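A Visit to the Dating Fair in Flirnham

I have been single for 2 years, and in this time I have tried the apps, the friends of friends, and one cooking course where everybody was already married. So when I read that Flirnham holds a dating fair every March, I bought a ticket before I could change my mind. The train from Flolludstead takes 101 minutes and I spent most of them regretting it.

The fair is held in the old corn hall near the river. At the door they told me that 617 people had registered, and they gave me a sticker where I should write my first name and one thing I like. I wrote "soup". It was the first thing in my head, and later I was thankful for it, as four different people started a conversation with me about soup. The man before me in the queue had written "long walks", and I did not see anybody ask him a question.

The hall is divided into corners. There is a corner for speed dating, a corner for people over fifty, a stage for talks, and a row of stands where companies show what they are selling. The biggest stand belonged to Dudorik, an app which asks you no questions about your height or your job. You answer only how you live: when you go to bed, if you answer the telephone, how long a plate may stay in the sink. Their idea is that most couples do not break up from lack of attraction but from the daily life. I am not sure I agree, though I thought of my last relationship and became rather quiet.

I did the test on one of their tablets. It took me six minutes. The question I found most difficult was whether I would let a new partner do my laundry. I have friends who do this after the third date, and I have friends who have been together for years and still keep two baskets.

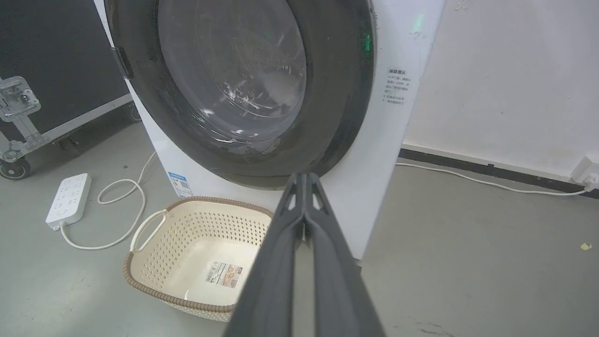

In the end I answered "only towels". The woman at the stand told me that this is a very common answer, and also that people who choose it often need more time before they say what they feel. I do not know if you can learn so much from towels, but I wrote it in my notebook.

At two in the afternoon I went to the speed dating. You sit at a small table and every 6 minutes a bell rings. I had expected that this would be too short. For some of the conversations it was too long. One man asked me for my salary and then looked at the bell. Another was very kind and very shy, and we both said "sorry" so often that we began to laugh, and after this it went well. With him I would have liked a second round, but the paper where you mark your choices is collected directly at the end, and you hear the result only by e-mail.

A small advice if you go: eat before. The café in the hall is called Lã, the coffee is good and the cake is better, but there are five or six tables and on each of them sit two people who do not want to be disturbed. I ate my cake standing next to the coats. A woman was hiding there from her speed dating group, and we talked for half an hour -- it was perhaps the nicest conversation of my day. She comes every year, she told me, and she has never met a partner there, but she has met two of her closest friends.

Of the talks I heard only one, about how to end things when nothing has properly begun. The speaker said that after one or two meetings you owe the other person one clear sentence, and that silence is not a sentence. Many people in the room looked at their shoes. I also looked at mine. From my seat I sent a message I should have sent in January, and the answer came before the talk was over: "Thank you, I had guessed." It was friendly, I think. With three words and a full stop one cannot always know.

The things I liked less: the music was too loud in the speed dating corner, so that I had to ask one man three times for his name. Also there were more women than men in my age group, and some of us had to wait a whole round on a bench by the wall. For this they could plan better, as they have all the registrations beforehand.

I took the evening train back to Flolludstead with a free tote bag from Dudorik and a sore throat. The e-mail with the results arrived the next morning. I had marked two names and one of them had also marked mine -- the shy one. We have agreed to meet for soup.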